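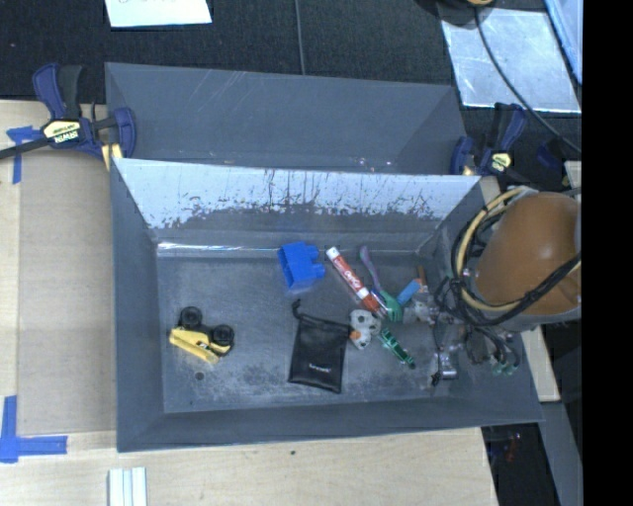

Storing children's things in a small flat

We live in two rooms with two children, so I had to learn storage slowly and with many mistakes. I write down what works in our home. Some of it I learned from my neighbor Mariama Boateng, who has raised four.

Choose bins you can see into from above

Deep boxes with lids look nice in the shop, but a child will never open a lid if there is another box without one. We use open bins with straight or slightly sloping walls. Gray or another dark color is good, as it does not show pencil marks. Scratches will come anyway and you should not worry about them.

Before you buy, measure the shelf and also the door of the cupboard. I once bought three bins that fitted the shelf perfectly and could not pass the hinge.

One kind of thing in one bin

Cars with cars, blocks with blocks, dolls' clothes in a cloth bag. Do not fill to the top. Half full is best, then a child can find the one he wants and does not turn everything onto the floor.

Small parts (wheels, screws, puzzle pieces you cannot place yet) go in a glass jar on the high shelf. Empty this jar twice a year. What was not missed can go.

Washing plastic toys

Warm water, a little dish soap and an old toothbrush. For a toy with a battery inside, use only a damp cloth and take the batteries out first. Dry the toys on a towel with the wheels up, so the water can run out from the axles. Leave them overnight – a toy put away damp will smell after one week.

For sticky spots left by price labels, rub with cooking oil, wait ten minutes, then wash with soap. Try it first on a place that does not show.

Washing the bins

Sand and crumbs collect in the corner where the wall meets the floor of the bin. Turn the bin over outside and knock on the bottom before you use any water, or you will make mud. Then wipe with a cloth and diluted vinegar. I do not use scouring powder, it makes the plastic dull and after that the dirt holds better.

If you want to take away light scratches on a wooden shelf, sandpaper number 400 is fine enough. Go with the grain and finish with a little wax. On plastic I would leave them.

Labels for those who cannot read

Draw the thing on a card, cover the card with clear tape and fix it to the front of the bin. My daughter drew ours herself. The horse looks like a table but she knows where the horses live.

Toys that wait

Put a third of the toys away in a closed box and exchange them on the first day of the month. In May we had rain for two weeks, and the box from the top of the wardrobe was like a birthday. Write on the lid what is inside, or you will take it down for nothing.

Broken toys

Keep one small basket for repairs and sit down with it one evening. Wood glue needs a clamp or a strong rubber band and a full night. If a plastic edge has broken and is sharp, file it or throw the toy out the same day.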